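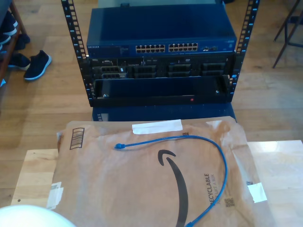
Butano

Butano is a five-piece instrumental group that plays slow dance music, chiefly waltzes, boleros and a kind of dragging polka the members call "the long one." The group has released four albums, of which the third, Renimance, is the best known and the second is mostly known for being out of print. Its records appear on the small label Gatix.

The name is the Portuguese and Spanish word for butane. Tiago Simões has said he took it from the side of a gas bottle that served as the group's first drum stool. Régis Besson maintains that the name was his idea and that there was no gas bottle. Both versions appear on the sleeve of the first album, one on each side.

Formation

Besson (accordion) and Simões (guitar) met in the backing band of a cruise ship revue, where they were required to play the same 27 songs every night in the same order. On their free evenings they played those songs again at half speed in the crew mess, at first to annoy the musical director. The crew liked the slow versions better, and the pair were asked to play for a retirement party, then for a wedding on shore.

Marlene Baumgart (double bass) joined after the wedding, at which she had been a guest. She was trained as an orchestral player and is the only member who reads music with any pleasure. Velimir Krasniqi (clarinet, saw) and Rok Stoyanova (drums) came in together from a disbanded brass group, and for the first year were paid as one person through a clerical error that Gatix has never fully explained.

Style

Butano's tempos are its chief distinction and the main subject of its reviews. Most pieces sit well below the speed at which couples normally dance, and the group has a habit of slowing down further toward the end of a number. Early audiences often applauded before a tune was over, taking a long rest for the finish. The band now bows at these points and continues.

Simões plays a nylon-string guitar tuned a whole step low. Baumgart bows nearly everything. Stoyanova uses brushes, a single snare and a very large bass drum laid on its side, and has been described in print as "the quietest loud drummer working." Krasniqi's saw is used on two or three pieces per concert and is requested on all of them.

There are no vocals, apart from some counting at the start of "Ferry, Returning" that was left in by mistake and is now sung along to at shows.

Recordings

The first album, Butano, was made in two afternoons at the Popescu, a former ballroom with a sprung floor and a tram stop outside. The tram can be heard on five of the nine tracks. Gatix pressed 900 copies and sold most of them from a folding table. The second, Coats, was recorded in the same room with the windows shut, and was judged by the players to be too clean. Its master tapes were misplaced during an office move. A reissue has been announced on several occasions.

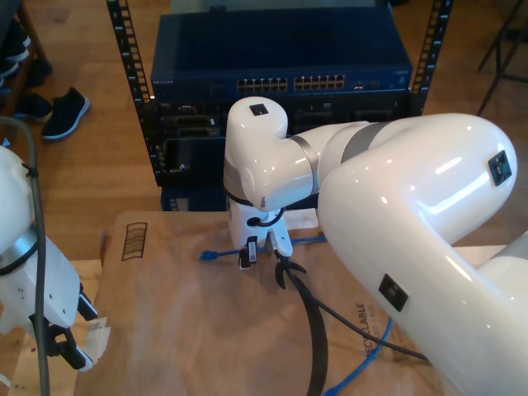 Vol. 14, p. 432

Renimance followed after a gap of several years. The title is not a word in any language, and comes from Besson's handwriting: he had labeled a demo tape "Réminiscence" in a hurry, and the printer set what he saw. By the time proofs came back the group had grown fond of it. The record opens with the title piece, a waltz in which the accordion holds one chord for so long that early buyers returned their copies as faulty. Gatix responded by putting a sticker on the front reading "It is meant to do that."

Renimance sold steadily if not quickly, helped by its use in a television drama about a lighthouse inspector. The opening waltz ran under the closing credits, where it had to be faded out long before its melody arrived. A portion of the album's audience therefore came to it knowing only the introduction, and some have written to say they prefer it that way.

The fourth album, Tuesday Orchestra, was taken from a weekly residency at the Popescu and is the only one recorded before an audience. Coughing is credited on the sleeve. Reviews were warm, with a minority view that the group had become dangerously brisk.

Live performance

Butano prefers seated halls with a cleared space at the front, an arrangement that pleases neither dancers nor fire inspectors. Concerts usually run to two sets with a long intermission. The printed program gives the pieces in alphabetical order, as the playing order is settled on stage by a short discussion that regular listeners count as part of the evening.

The group tours by train where it can. Baumgart buys a seat for the bass, which is entered in the tour accounts under its own name and has collected enough travel points for an upgrade. Touring is kept to the colder months. Every July the members go their separate ways: Besson repairs accordions, Krasniqi teaches at a clarinet course in the mountains, and Simões returns for a few weeks to the cruise ship circuit, where he plays everything at the advertised speed. 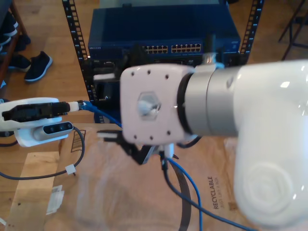 Stoyanova spent one of these summers with a marching band and came back noticeably faster. The effect had worn off by the first rehearsals of autumn, though two numbers on Tuesday Orchestra are thought to date from before the recovery.

Reception and influence

Critics have generally treated Butano kindly, and at length. Comparisons are most often made to café orchestras, film music and falling asleep on a bus. The last of these was intended as praise, and the group used it on a poster. Dance teachers are divided. Some use the slower waltzes to drill beginners in footwork, while others hold that nobody can stand on one leg through the middle section of "Coats" without injury.

A handful of younger groups have taken up the style, usually with electric instruments and a singer. Besson has described the results as "very nice and much too early," by which he is understood to mean the placement of the second beat.

The group has won one award, a regional prize for best newcomer, given to it after its third album. Krasniqi accepted on behalf of the others with a speech that was, for once, over quickly.

Members

Régis Besson – accordion, harmonium
Tiago Simões – guitar, occasional whistling
Marlene Baumgart – double bass
Velimir Krasniqi – clarinet, bass clarinet, musical saw
Rok Stoyanova – drums

Discography

Butano (Gatix)
Coats (Gatix) – out of print
Renimance (Gatix)
Tuesday Orchestra (Gatix) – live

See also: Café orchestra; Slow waltz; Musical saw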